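Thread: cushions, chairs and one clear box. I promised to write it down, so I write it now, on 3 May 2026.

**1/** Our shared work room has too many chairs and too many cushions. When I joined, I thought this is a small problem. Then I became the person who tidies the sitting corner, and now I think about cushions during my lunch.

**2/** The rule in our room is simple. In the day, cushions are on the chairs. In the evening, cushions go in the storage box with the lid. Dust comes in from the street side all day, and a light color shows it very quickly.

**3/** Emiko Kobori chose most of the cushions. She has a cheerful taste. I wanted everything beige, and I lost this discussion. Now I must say that people go to the colorful corner first, so she was right and I was a little boring.

**4/** The fried egg is the favorite of everybody. Visitors sit on the chair and hold the egg on their knees while they talk. The pink star comes second. The mustard one is good for the lower back, but it gets less love.
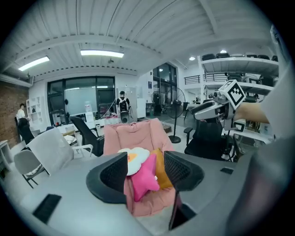
**5/** Do the cushions go in the wash with their filling inside?

Only if the label permits it. I take the cover off when there is a zipper, and wash it alone in cool water. A cushion without a zipper I clean by hand with a damp cloth and a little mild soap, and I let it dry flat for a full day.

**6/** I learned this in a sad way. My own cushion at home, a blue one, went into the machine complete. It came out with all the filling in one corner, like a sock with a potato in it. I tried to push the filling back with my fingers for an entire evening. Please learn from my potato.

**7/** Now the box. Before, we had a paper carton from Drorkwood, the furniture shop near the station. It was free, so we liked it. But you could not see inside, and people put other things there. I found an umbrella, one glove, and a lunch container which I did not open.

**8/** I asked for a clear plastic box. With a clear box you see from outside what is in it, and you feel some shame if you throw your glove inside. It was a small cost and I recommend it to every shared room.

**9/** How I pack: the biggest and roundest cushion goes on the bottom, lying flat. Things with points, like the star, go in later and can stand a little at an angle. Small soft things go in the gaps at the side. If you press down hard to close the lid, you have too many cushions in one box. Take one out and find it another home.

**10/** Mitsuko Shimada asked me why I don't use those vacuum bags, where the air goes out and everything becomes thin. I tried one from Gredia last June, for winter blankets. For blankets it was fine. For cushions I don't like it, they stay a bit tired after, and ours come out again every morning anyway.

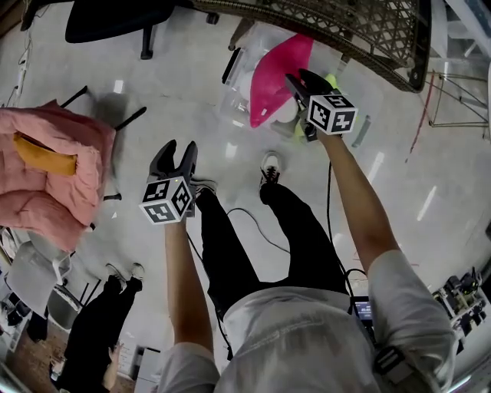

**11/** The place for the box is on the floor, next to the chairs. I tried a high shelf for 3 weeks and it was a mistake. When the box is high, people leave cushions on the desks. When it is low and near, they put them in. I did not need to write any sign.

**12/** About the floor: it is smooth and it shows everything. I wipe the bottom of the box before I move it, because a small stone under plastic can make a long scratch. I made one such scratch in my first month. I know exactly where it is and I always look at it.

**13/** Wicker chairs need a little more care. The dust sits in the pattern. I use a soft dry brush, an old one for painting, and go along the weave. After this I put the cushion back, never before, or the cushion gets all the dust.

**14/** The office chairs are easier, but please look at the wheels. Hair and thread turn around them. I use small scissors and tweezers. It takes me 12 minutes for one bad chair, and I listen to the radio.

**15/** Next I want to find a new cover for the mustard cushion, something soft, maybe corduroy. Emiko wants stripes. If you know a good shop for single covers, please write it under this post. I will show her the nice ones first and the stripes at the end.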